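책상 위 작은 물건 정리하기: 공용 작업 책상은 왜 금방 어질러질까
생활공간디자인 기초 기말 프로젝트 보고서

1. 주제를 정하기까지

우리 조는 처음에 기숙사 주방 수납을 다루려고 했다. 그런데 첫 회의를 하려고 공용 작업실에 모였을 때 앉을 자리가 없었다! 책상은 분명히 비어 있는데 펜, 지우개, 자, 영수증, 누가 두고 간 충전 케이블 같은 것이 여기저기 흩어져 있어서 노트북 하나를 펼치려면 팔로 쓱 밀어내야 했다. 그날 회의는 주방 이야기를 하다가 결국 책상 이야기로 끝났고, 다음 날 주제를 바꾸겠다고 교수님께 말씀드렸다. 지금 생각해도 정말 잘한 결정이다.

큰 물건은 의외로 문제가 되지 않았다. 가방이나 책은 주인이 챙겨 가고, 자리를 많이 차지하니까 눈에 띄면 누군가는 치운다. 손가락만 한 물건들은 다르다. 하나쯤 있어도 괜찮아 보여서 그대로 두고, 옆에 하나가 더 놓이고, 어느새 넓은 책상 전체가 애매하게 점령된다. 우리는 이런 물건을 '떠돌이'라고 부르기로 했다. 조원 모두가 이 이름을 너무 좋아해서 보고서에도 그대로 쓴다.

2. 관찰 방법

작업실 책상 9개 가운데 창가 쪽 4개를 골라 6월 첫째 주까지 관찰했다. 아침에 문을 열 때와 저녁에 문을 닫기 전에 책상을 한 번씩 살펴보고, 무엇이 어디에 놓여 있는지 종이에 간단한 그림으로 그렸다. 사진만 찍는 것보다 그림으로 그리는 편이 훨씬 재미있었고, 물건 사이의 거리를 저절로 생각하게 되었다. (그림 실력은 조원마다 차이가 커서 지우개와 USB를 구별하지 못한 기록도 있다. 그런 기록은 '작은 네모'로 따로 묶었다.)

관찰을 하면서 물건을 세 가지로 나누었다. 첫째는 펜이나 형광펜처럼 길쭉해서 굴러가거나 옆으로 돌아가는 것, 둘째는 지우개나 작은 블록처럼 놓인 자리에 가만히 있는 것, 셋째는 클립이나 심처럼 너무 작아서 모아 두지 않으면 찾을 수 없는 것이다. 처음에는 용도별로 나누려고 했는데, 막상 해 보니 '이건 문구인가 공구인가' 하는 토론만 길어졌다. 모양으로 나누자 바로 해결되었다.

3. 흰 책상과 작은 물건

작업실 책상은 원래 짙은 색이고 표면에 칼자국이 많다. 그래서 책상 하나를 옅은 회백색 면으로 바꾸고, 물건을 띄엄띄엄 놓은 다음 하나씩 정해진 자리로 옮기는 연습을 해 보았다. 흰 물건과 색이 있는 물건 중에 어느 쪽을 먼저 집게 되는지가 우리가 가장 궁금해하던 부분이었다.

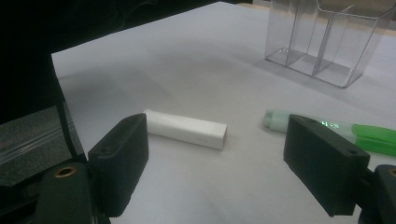
글: 바카리 카리우키(Bakari Kariuki), 알리야 랜드리(Aaliyah Landry) | 도노텐(Donoten) 조 | 05/06/2020

흰 직사각형 블록과 초록색 형광펜이 아주 좋은 비교 대상이다. 형광펜은 일부가 가려져 있어도 색 때문에 금방 알아볼 수 있다. 반면 블록은 가운데쯤 놓여 있는데도 바탕과 색이 비슷해서 옆면의 옅은 회색 음영과 밑에 생긴 부드러운 그림자가 모양을 알려 준다. 우리는 이걸 보고 꽤 흥분했다. 그림자도 정리에 도움이 되는 단서라니!

블록의 방향도 눈여겨볼 만하다. 비스듬하게 놓인 길쭉한 물건은 상자에 바로 들어가지 않는다. 한 번 돌려야 한다. 우리가 직접 책상을 치워 보았을 때도 이 '한 번 돌리기'가 귀찮아서 물건을 칸 위에 대충 걸쳐 놓는 일이 자주 있었다. 그래서 칸의 폭을 물건에 딱 맞추는 대신 조금 비스듬하게 넣어도 들어가는 크기로 바꾸었다. 딱 맞는 칸은 사진으로 보면 예쁘지만 쓰는 사람은 금방 지친다.

4. 정리판 만들기

정리판에는 플레무바우(Flemuvau)라는 이름을 붙였다. 뜻은 없고, 조원들이 좋아하는 소리를 이어 붙였다. 두꺼운 골판지를 잘라 바닥을 만들고 칸막이는 풀로 붙이지 않고 홈에 끼웠다. 칸막이를 빼면 긴 칸이 되고 끼우면 짧은 칸이 된다. 첫 번째 판은 홈이 너무 넓어서 칸막이가 자꾸 쓰러졌고, 두 번째 판은 너무 좁아서 끼우다가 골판지가 찢어졌다. 세 번째 판부터 쓸 만해졌다.

재료비는 칸막이 한 장에 200원, 바닥판 한 장에 2000원이 들었다. 자투리 골판지를 쓰면 더 줄일 수 있지만, 접힌 자국이 있는 것은 홈 부분이 약해서 추천하지 않는다.

칸 바닥의 색은 많이 고민했다. 흰 종이를 깔면 깔끔해 보이지만 흰 물건이 잘 안 보이고, 검은 종이를 깔면 검은 클립이 사라진다. 여러 색종이를 깔아 보고 연한 파란색을 골랐다. 초록색 펜, 흰 지우개, 검은 클립이 모두 잘 보였다. 알리야가 집에 남아 있던 색종이를 전부 가져와 준 덕분에 마음껏 시험해 볼 수 있었다.

5. 써 본 사람들의 반응

정리판은 관찰한 책상 가운데 두 곳에 놓았다. 따로 안내문을 붙이지 않았는데도 첫날 저녁에 펜이 긴 칸에 들어가 있어서 우리끼리 정말 기뻐했다. 다만 가장 작은 칸에는 클립 대신 사탕 껍질이 들어 있었다. 작은 칸은 쓰레기통처럼 보인다는 의견을 듣고 뚜껑을 달아 보았는데, 뚜껑을 열고 닫는 사람이 거의 없어서 다시 뗐다. 이 문제는 아직 풀지 못했다.

"어디에 둘지 생각을 안 해도 돼서 좋다"는 말이 가장 기억에 남는다. 반대로 "내 펜이 공용인 줄 알고 누가 가져갈까 봐 넣기 싫다"는 의견도 있었다. 우리는 모양과 색만 생각했지 주인이 누구인지는 거의 생각하지 않았다. 긴 칸 하나를 '잠깐 두는 자리'로 표시하는 방법을 이야기하고 있다.

6. 아쉬운 점과 다음 계획

관찰 시간이 하루 두 번으로 고정되어 있어서 점심시간 전후에 책상이 어떻게 변하는지는 기록하지 못했다. 또 흰 책상에서 한 연습은 물건 사이가 넓어서, 물건이 서로 겹쳐 있는 실제 작업실 책상과는 조건이 다르다. 다음에는 종이 더미 아래에 반쯤 묻힌 펜처럼 좀 더 어려운 상황도 다뤄 보고 싶다.

여름방학에는 칸막이를 얇은 합판으로 바꾸어 만들 계획이다. 골판지는 가볍고 자르기 쉽지만 음료를 한 번 쏟으면 끝이다. 도면은 바카리가 정리하고 있고, 홈의 폭을 적은 표는 작업실 게시판에 붙여 둘 예정이다. 만들어 보고 싶은 사람은 언제든지 우리 조에 말해 주면 좋겠다. 남은 색종이도 나눠 줄 수 있다!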